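Unit 4 handout: Looking at a two-arm kit before you buy

Instructor: Vaughn Lindgren
Lab help: Yuk-lan Yang, room 108

Reading for this unit: the Skendar kit manual, chapter 2, and the Lurano quote sheet. Bring both to lab.

What is being sold

Skendar sells a tabletop kit with two arms, two grippers, a power supply and the control software. The list price is $2000. The Lurano offer costs more and includes a year of phone support. Both sellers say their kit can handle soft goods such as towels and napkins. We will test that claim on the Skendar kit only.

Why cloth

A block keeps its shape when a gripper closes on it. Cloth bends, bunches up and slides. A kit that stacks blocks well may still do badly with a towel, so ask any seller for a cloth demo at normal speed, with no cuts in the video.

What to check

Grip. Can the fingertips take hold of one layer without picking up the table cover too?
Timing. Do both arms arrive together, or does one wait for the other?
Cables. Watch the loops near the wrist through the full reach of each arm.
Spare parts. Find out what a set of fingertips costs and how long shipping takes.

Lab task

Work in pairs. Lay one small towel flat between the grippers and fold it in half using both arms. Write down each try, including the bad ones. Orhun Çetinkaya will show the start-up steps at the beginning of lab.

Your write-up is 2 pages. Say whether you would buy the kit for a small laundry, and what you would want changed first. Hand it in to Yuk-lan before the June break.
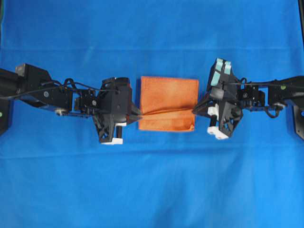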